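# Picking a blue

I have been putting off the sewing corner since July. The walls are done, at least. Floral, pale lilac at the back and a stronger purple at the sides, which Silvana said would be too much. I like it. 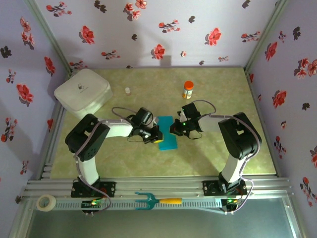

What I still hadn't settled was the color to go with all that purple. My first idea was cream, but cream shows every mark. Gleice lent me a pile of samples and I went through them over 4 evenings. Gray looked dull next to the flowers. Green fought with the olive in the work surface. Bright blue was the one I kept going back to, so blue it is.

I've ordered enough for a seat cushion and a cover for the machine. It was 30 dollars with shipping, from a shop in Rillham. If there is any left over I'll make a pincushion. Next job is the shelf, and I need to borrow a drill from Alcides first.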